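## 4. Evaluation of the packing kit

### 4.1 Kit and setup

The Helmy kit is sold by Dronholm as a complete two-arm station for light packing work. It is supplied with two arms, two grippers, a control box and a licence for the Trerent software, which handles teaching, playback and error logging. We bought the standard version and made no changes to the hardware. The supplier's engineer was not present during the trials and did not see the results before this paper was written.

The arms were mounted facing each other across a wooden table, as the manual advises. Calibration took most of a morning. The manual's section on setting the shared work area assumes that both arms have been fitted at the same height, and ours had not, so the procedure had to be repeated after the mounts were adjusted. A warning on the first page would have saved us the trouble.

### 4.2 Packing task

We chose snack packages as the test goods. They are light and cheap, and they change shape when gripped, which makes them harder to handle than boxes or bottles. The task was to take packages from the table and place them in a clear plastic bin — a simple version of the order picking for which the kit is advertised. Packages were laid out by hand before each trial, with no fixed spacing or direction, as shown in Figure 2.

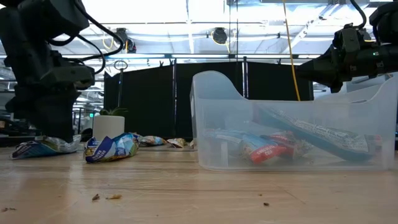 **Figure 2.** The two-arm station during the packing task, with a gripper pressed down onto a snack bag at left and the second arm above the bin.

Each trial ended when the operator judged that no further progress was likely, or when the time limit of 4 minutes was reached. A pick was counted as good if the package was lifted clear of the table and released inside the bin. Packages dropped on the way were left where they fell and could be tried again.

### 4.3 Results

We ran 300 trials over 16 sessions. Barrett Lyons operated the station and Yichen Mao kept the log. Flat, limp bags gave the most trouble: the fingers tended to slide over the wrapper instead of closing on it, and a second attempt from the same angle seldom helped. Turning the wrist before closing worked better, but Trerent has no simple way to save this as a fallback, and it had to be taught afresh for each new layout.

The software froze in three sessions. Restarting it did not lose the taught positions — a clear improvement on the Ninach station we used in earlier work, where a restart meant calibrating again.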